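Chapter 4
Keeping Count: How Shops and Storerooms Know What They Have

When I was small my aunt kept a hardware shop in Stosmont, and once a year, always in August, she shut the door at noon and counted everything in it. Screws, hinges, paraffin lamps, balls of string, the lot. I was given the string. I remember being terribly proud of my total and terribly upset when she went and counted it again herself, and got a different answer. She wrote both numbers in the book, one under the other, and put a little question mark beside mine. I have thought about that question mark a good deal over the years, and it is a fair place to begin a chapter on stock.

Stock is the word we use for goods that a business is holding, either to sell or to use up in making something else. You met it briefly in Chapter 2, where it appeared as a single line in the accounts of the Larkier bakery. We took the figure on trust there. In this chapter we shall go behind it and ask where it came from, who wrote it down, and how far it ought to be believed.

The first thing to settle is what we are counting. This sounds easy — until you try it. A toy shop may sell bricks by the boxed set, by the bag or one at a time from a tub, and each of these needs its own line in the stock book. We call such a line an item, and the amount in which we count it (a box, a bag, a single piece) is its unit.

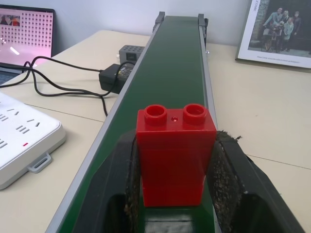

Figure 4.1 A red plastic building block. The unit is one piece.

Mixing up units is the commonest mistake beginners make, and plenty of old hands make it too. Suppose the stock book at Adside Toys says 3000 against red bricks. If the clerk meant single bricks, that is a few good tubs of them. If she meant bags, they would be stacked to the ceiling and out into the yard. The number is the same in both cases, and only the unit tells us which shop we are standing in.

The second thing is the difference between the book figure and the counted figure. The book figure is what the records say should be there, once you have added everything that came in and taken away everything that went out. The counted figure is what a person finds on going to look. At Ağca, a small stationery wholesaler we shall follow through the exercises, the book figure for large envelopes was 399 packs and the counted figure was 388. The gap of 11 packs is called the stock difference, and most of this chapter is about where such gaps come from.

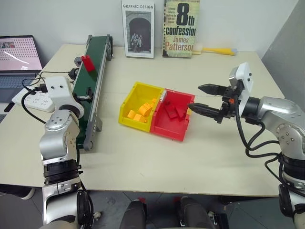 Some of them are quite innocent. Goods are put back on the wrong shelf, or a delivery is entered twice, or a damaged pack is thrown out and the book is never told. Rawan Bataineh, who ran the Ağca storeroom for many years and kindly lent me her notebooks, found that a great many of her own gaps closed by themselves if she checked the neighbouring shelves before altering anything. She would pencil the difference in, have her tea, and look again at four o'clock. Only then did she use ink.

Other gaps are less innocent, and we shall come to theft in Section 4.5. For now, please get into the habit of writing down both figures, with the unit beside each, and leaving the earlier one readable. Crossing out is allowed. Rubbing out is not, and my aunt would have been very cross with you.

4.1 The stock card

A stock card is a record of one item and one item only. At the top go the name of the item, its unit and the place where it is kept.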